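Stolach Planning Kit: a review before you buy
Print this page | E-mail this page
Search reviews Enter keyword Go

We are a small firm and we plan to buy a two-arm robot in December. Before this I rented the Stolach simulator for 20 days, with the Unach rooms added.

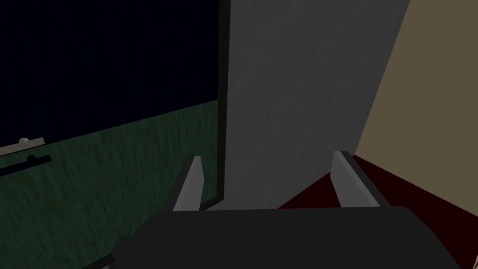
The license costs $332, and the room pack is $900 more. For me the second price is too high. The budget sheet is good, but it forgets spare fingers and training.
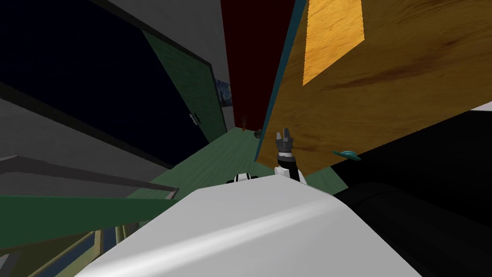

Two-finger gripper in a simulated room, with the green door at left.

I will keep the license and skip the next room pack. Four stars from five.

April 7, 2024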